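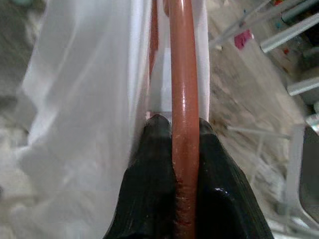 24/07/2024

Back on the licensing rule today, and I've finally got the consultation draft to sit still long enough to read it properly! Iqra and I split it between us (she took the medical disclosure half, I took the appeals half, and I think I got the better deal).

Main thing to note: the draft lets a benefits office pass a name to the firearms register on the strength of a form alone. No hearing, and only 26 days to object once the letter goes out. Talha reckons that's a drafting slip left over from the November version. I'm not so sure – the same number turns up again in paragraph 176.

Coded the first 600 public responses with Sobia L. Plenty of them are the same template letter with the name swapped, so we've given those their own tag, T2. The Mallwood batch still has the old column headings, grr.

To do: ask Rizwan whether "unable to manage affairs" is defined anywhere, and send Iqra my appeals notes before she starts on the Jatoi summary.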